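Tundlow gripper build, section 3: checking the wrist view in the simulator
February — by Zainab Omoregie

We use cookies to remember your settings. Accept / Manage

1. Start the simulator and load the kitchen file.
2. Set the wrist camera to port 674.
3. Move the arm slowly — speed 10 or lower.
4. Save a view close to the pumpkin, then one at the wooden panel.

Caution: keep the real arm unplugged until section 4. 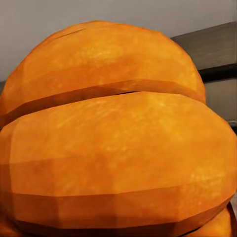
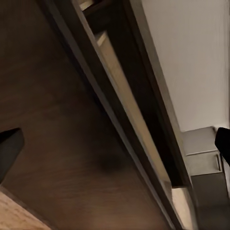

Dalva Nogueira writes that port 316 worked better on her older laptop.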